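5.3 Failure during handover trials: stale pose after a wrist stop

The third failure class is the one we worry about most, so it gets its own section. It does not show up in the success rates of section 5.1 at all. A run with this fault can still end with the part in the bin.

Setup as in section 4. Two arms share one cell. The first arm (called Jasska in our logs) carries the wrist camera and does the grasp. The second arm, Witeo, holds or waits near the bin. Each has its own controller. A small planner process, Domoreo, sits between them and passes poses, stop states and the shared zone lock. Only one arm may hold the lock at a time.

What happened. On a Wednesday, trial 1202, the first arm hit its torque limit on approach and went to a protective stop. Correct so far. The operator (Mäkelä) cleared the stop from the pendant and resumed. The first arm started up again with the pose of the second arm that it had stored before the stop. In the meantime the second arm had taken the lock, moved into the zone and parked. So the first arm planned a path straight through it. Contact at the second wrist joint, low speed. No one inside the fence. Scuffed cover, one bent finger screw, nothing else.

Cause. The pose message has a time stamp but the planner only checked it at the start of a job, not on resume. A resume was treated as the same job. The lock had the same problem: the first arm's copy still said "mine". Both checks passed on old data. We had assumed a stop would drop the lock. It does, in the planner. The arm-side copy was never told.

We first blamed the network. Wrong. Keskinen replayed the message log and the packets were all there and in order, the arm side just wasnt reading them while stopped. The queue was set to keep the oldest message and throw out new ones when full. After 9 seconds of stop it was full, and everything later was lost. Short stops never showed the fault, which explains why we missed it in the first 1000 trials. Most operators clear a stop faster than that. Mäkelä waited longer, as the safety sheet tells you to.

Going back over the logs we found 17 earlier resumes with a full queue. In none of them had the other arm moved, so no contact and no flag. They were counted as normal runs. We have left them in the tables of 5.1 but marked them.

The wrist camera could have caught this. Figure 6 shows the kind of view it gives while working close to the bin, with the second arm well inside the image. The detector was trained on parts and bins only and the arm is masked out as background. In hindsight a poor choice. An arm that fills this much of the view should block motion no matter what the planner believes.

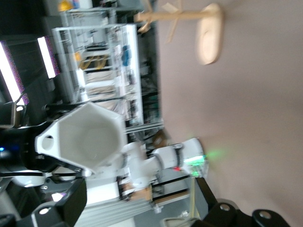 Figure 6. Wrist camera view near the bin. White arm with green tip light at right of the bin; black gripper fingers in the foreground.

Changes made. (1) Queue keeps the newest message, depth one. (2) Resume counts as a new job, all stamps checked again. (3) Arm-side lock copy is cleared on any stop, protective or manual. (4) Arm mask removed from the detector; a large unexpected object now gives a hold. Item 4 is still noisy, with false holds when the arms pass close on purpose. Oei is tuning the threshhold.

With changes 1 to 3 in place we forced long stops on purpose, at reduced speed, other arm moved by hand during each stop. The resume was refused every time until a fresh pose came in. We have not tested a stop on both arms at once. That case is open, see section 7.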